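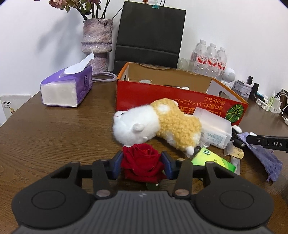 August, 4:10 pm - civilian oversight coding, round 2

Pulled the rest of the confirmation hearing transcripts from the Rullalcombe set. 628 pages total, OCR bad in the older ones. "Secretary" keeps coming out as "Secrctary" so the search misses it. Fixed with a find/replace, rerun tonight.

Coding question still open: retired officers who take a civilian defense post. Satish counts them as civilian after 60 months out of uniform. Myung-ja says use whatever the statute said that year, waivers coded separately. I lean Myung-ja but it means rechecking every appointment before the law changed. Ugh.

Double coded 100 exchanges with Delyth. Disagreed on 25. Most of those are members asking about budget authority - she marks it as oversight, I had it as procedure. Codebook p. 4 is vague, my fault, rewrote the line:
"Any question on who approves spending = oversight, even if the answer is procedural."
Delyth to recode hers w/ the new line, me too, no peeking.

Carvalho index: do not use for the interim directors. It drops anybody acting for less than a full session, so three are just missing. Lourenço has the hand list, asked him to send it.

Fotcombe archive says the closed session summaries are open now but only in the reading room. No scans. Nithin might go.

To do
- rerun search after OCR fix
- waiver column in the master sheet (yes/no/uncler)
- rename the old file, there are two called final
- ask Satish where the 60 comes from, need a cite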